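Notebook, June, start 9.40

Second pass on the Stamville threat letters for the Nivetstead hearing. Mwajuma Obura signed the exhibits over to me at the counter, seals intact, 3 envelopes and 2 loose sheets. Bag 692 has the letter sent to the Sodholm magistrates' clerk, so I began with that one.

Side light first, then the electrostatic lift. Faint writing on the lower third of the sheet, pressed through from a page that had been on top. I can read "Mushi" and part of a street number. The rest is too shallow. Lift kept and labelled.

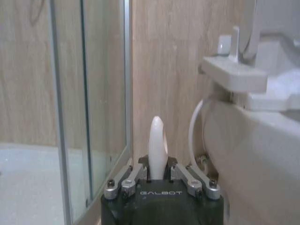

Ran the lift again at a higher humidity and got a slightly cleaner line under "Mushi", nothing more. Not going to push it further – the sheet is thin and ink examination still has to be done.

Envelope flaps swabbed before lunch. Swabs sealed and booked in under job 1855. Postmark on the second envelope is smudged but the office code is Nivetstead. The charge sheet says it was posted in Stamville, so the prosecutor needs telling before disclosure goes out. Left a message.

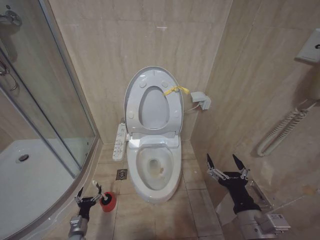
Ink comparison after lunch. Both loose sheets look the same under infrared, and the envelopes are in a different ink that drops out early. Doesn't prove two writers. Wording for the report: "two inks, no opinion on authorship".

To do: control sheets from the seized pad, chase the handwriting samples, fix the date on the bag 692 label.

Comments (3)

M. Obura: Prosecutor rang back, wants the postmark in writing.

bench2: Is the second lift in the same folder as the first?

M. Obura: Yes, behind it.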